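Filed under: Workshop Tips > Robots & Automation > Builds
March 16, 2022 | 38 comments | Shared 6 times

Two-arm table clearing: what I'd tell you before you start

So the Haugland build (my two-armed dish mover, for anyone new to these pages) is finally at the stage where I trust it with a real bowl, and I've had a pile of messages asking how I set things up. I started back in September and wasted a lot of evenings, so steal whatever you like from my list!

1. Grab the rim. I spent weeks trying to scoop from underneath and it was hopeless. Pinch the edge with one hand and let the other arm hang back out of the way.

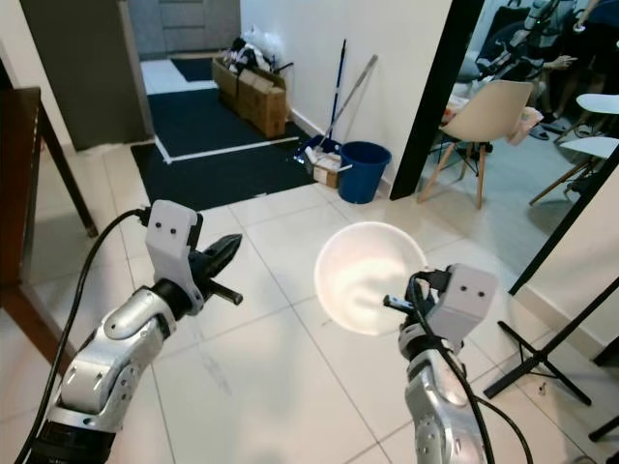 2. Leave slack in your cables. I like a big lazy loop on the outside of each arm, long enough that the wrist can turn all the way without tugging. Mine were way too short at first and I had to redo the lot (8 connectors, ugh).

3. Put a mat down. White tile is murder on dishes, and a plain black floor mat costs next to nothing. It also makes a white bowl really easy to pick out, which my Kakine tracking script loves.

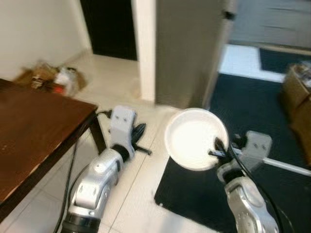 4. Practice away from the table first. Bowl up, hold, tilt, bowl down, over and over, with plenty of floor between you and the furniture. Table legs are the thing I forget every single time, and I've got the scuffed knuckle covers in my spares box to prove it. Tall bottles go to the back of the tabletop or off it completely.
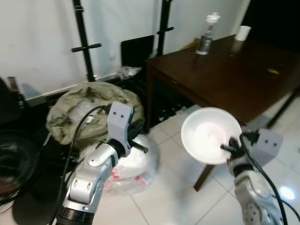 5. Look at the fingers up close. The view from the head is fine for getting the arm over there, but for the grip itself I want a little camera down at the wrist. You're checking that the rim sits right in the slot between the two fingers,

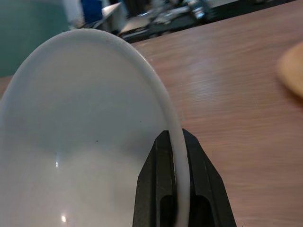

and that you aren't squeezing harder than you need to. I run 500 slow open-and-close cycles with nothing in the hand before I let a new set of fingers near my good dishes. Boring, yes, but put the radio on and go fold some towels.

Next up is stacking, and I'm nervous about that one. If you've tried it with the Brustside fingers, leave me a comment and tell me how you got on!

38 comments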